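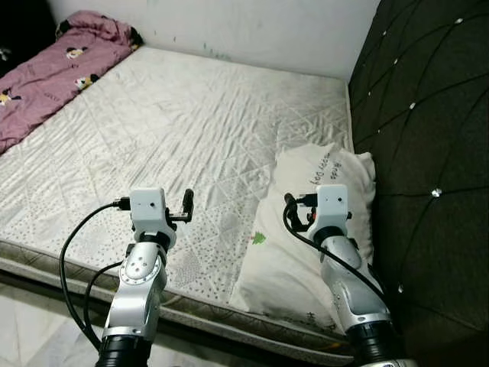 Palora Community Workshop | Bed-Making Build Team

1/ The Palora Community Workshop reports to its members on the two-arm build. This thread covers the cable rework, the gripper mounts and the first trials at a bed. Members who joined after the spring intake may wish to read the earlier thread on the base first.

2/ The purpose of the build remains as approved. The machine is to straighten a sheet, fold back a blanket and set a pillow in place on an ordinary bed in an ordinary home. No industrial fixtures are permitted under the build rules, and the bed is used as its household keeps it.

3/ Both arms now carry the same white gripper housing. The earlier pair differed in the position of the screw holes, which meant that a spare for one side could not be fitted to the other. Szabolcs Vida redrew the part and the workshop printed six, of which two are installed.

4/ The fingers are black and narrow. A wider finger was tested on the bench and held a folded towel well, but it pushed thin cotton ahead of it and could not get underneath. The team has set the wide finger aside for the towel task.

5/ Cable routing has taken more time than any other item. The cables run outside the arms in open loops, with enough slack for the wrist to turn fully in both directions. Oanh Phí has asked that no one shorten a loop without first running the full wrist test.

6/ Members have inquired whether the cables could be placed in a sleeve. They could, and a sleeve was fitted for one evening. It stiffened the wrist and hid a connector that had worked halfway out. The sleeve has been returned to the parts shelf.

7/ Control software is Cekotska, the workshop's own package, now maintained by Đạt Đoàn. The current version treats each arm separately and then checks the two paths against each other before motion begins. If the paths come too close, the left arm waits.

8/ The log for the present round stands at 1,122 grasp attempts. Attempts on the pillow and attempts on fabric are recorded under separate headings. Please do not combine them when quoting results. A pillow gives the fingers far more to close on than a flat sheet does. 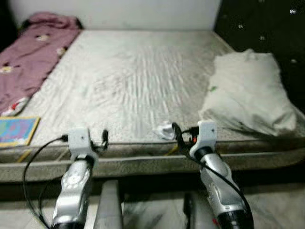 9/ The front edge of the mattress is the hardest area to work. The arms approach from below and in front, and a finger that arrives too low meets the padded side border before it reaches any cloth. The approach height is now set by hand at the start of every session and written on the session sheet.

10/ Wrinkles are a second difficulty. The software is inclined to read a deep crease as the edge of a blanket. Lụa Ngô has labeled more than 300 still pictures by hand to separate the two cases, and the labels have been placed in the shared folder for review.

11/ Printed fabric presents a related problem. A blanket with figures on it offers many false edges, particularly where it is bunched. The team has decided to keep patterned bedding in the trials – a machine that works only on plain linen would be of little use to our members.

12/ Motor controllers were bought from Zundico. One unit was returned for a loose terminal and the replacement has been fitted. The invoice is in the project binder under Parts, together with the correspondence.

13/ Safety rules for home sessions are unchanged. One member stays at the stop switch whenever the arms are powered. No person sits or lies on the bed during a trial. Pets are kept in another room with the door closed.

14/ The base still shifts slightly on tile when both arms reach forward together. Rubber feet of a softer grade are on order. Until they arrive, paired reaches are to be run at the slow setting only.

15/ The next bench evening begins at 6 p.m. and will deal with the wrist test and the revised session sheet. Thu Tiêu will hold the key to the cabinet. Members wishing to borrow the bench supply should speak with her beforehand.

16/ A written summary of this round will be issued in December. Corrections to this thread may be posted as replies, and those accepted will be entered in the summary under the name of the member who raised them.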